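Questions people keep asking about the Dumberg gripper club

I'm Blagoje Dervishi and I look after the club's inbox, so most of these have landed on me at one time or another. Last tidied up in May 2020. If yours isn't covered, write to me and I'll add it (eventually!).

What do you do all evening?
We pick things up and put them down again. More fully: we use hand-held grippers, the sort you squeeze with a trigger, to do small everyday jobs on a table, and the recordings go towards teaching a robot arm to do the same jobs. The student project that grew out of the club is called Handora, and it's what most of us are working on this year.

Do I need to know how to program?
No. I couldn't when I joined, and I'm still the person who asks what the error message means. If you can use a pair of kitchen tongs you can do a useful session on your first night. The people who like code will happily drag you into that side later if you show the faintest interest, so be careful what you nod at.

Is it hard to use the gripper?
It's odd more than hard. Your fingers want to do the job themselves, and for the first half hour you'll keep reaching in with your other hand. Everyone does. Go slower than feels sensible, keep your wrist loose and let the fingers close properly before you lift. After that it gets quite soothing, and I've known people miss their bus over it.

Why do you use such boring objects?
Because a robot that can only lift a foam cube is no good to anyone. Boxes, bottles and books are what people have lying about at home, and they're surprisingly awkward. A small bottle tips over if you look at it wrong. A book lying flat is my own personal enemy, as there's nothing to get hold of until you've nudged it to the edge of the table.

What is Handora trying to do, then?
Tidy a desk. That's the whole plan! We've split it into 41 little tasks, things like closing a lid or moving a bottle from one side to the other, and each needs plenty of good goes at it by different people. We have 306 recordings we're happy with so far, and a good few more that we're not.

What makes a recording bad?
Mostly rushing. Also dropping the thing and carrying on as if nothing had happened, or covering the marker on top of the gripper with your sleeve, which means the software loses track of where the tool is. Please don't delete a bad one yourself, just note it on the sheet. Some of the drops are useful and Dosia likes to have them.

Who or what is Dosia?
Sorry, yes, we do talk about her as if she were a member. Dosia is our sorting program. It goes through the recordings and flags the ones where the tracking went wobbly. It's a bit strict, and if it throws out a go you were proud of, you're allowed to argue.

Do you enter competitions?
One a year, the Todorova Cup, which is for student and club teams and normally happens in July. You get a table, a set of objects you haven't seen before and 27 minutes. We have entered 2 times. The first year our arm spent most of its turn hovering thoughtfully above a sponge, and the second year we finished in the top half, so I'm calling that progress. I can't promise anything about this year's yet. I'll update this answer when the organisers write back.

Can I bring a friend or my teenager?
Friends, yes, just tell me beforehand so there's a gripper free. Under-sixteens are welcome with a grown-up who stays for the session.

Can I take a gripper home to practise?
Not at the moment, I'm afraid. We haven't got enough of them and they need setting up again each time they've been knocked about. Practise with tongs and a jam jar. I'm serious, it helps.

What should I bring?
Yourself, a drink with a lid, and any small object you'd like to try. Short sleeves or ones you can push up are best. Nothing precious, please, and nothing with a liquid in it unless the cap screws down tight.

How do I join?
Send me a message through the contact form with your name and which evenings you could manage. I answer everything, though not always the same week.

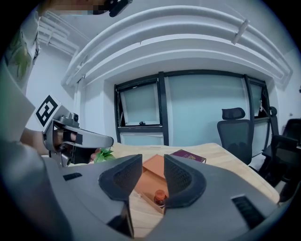
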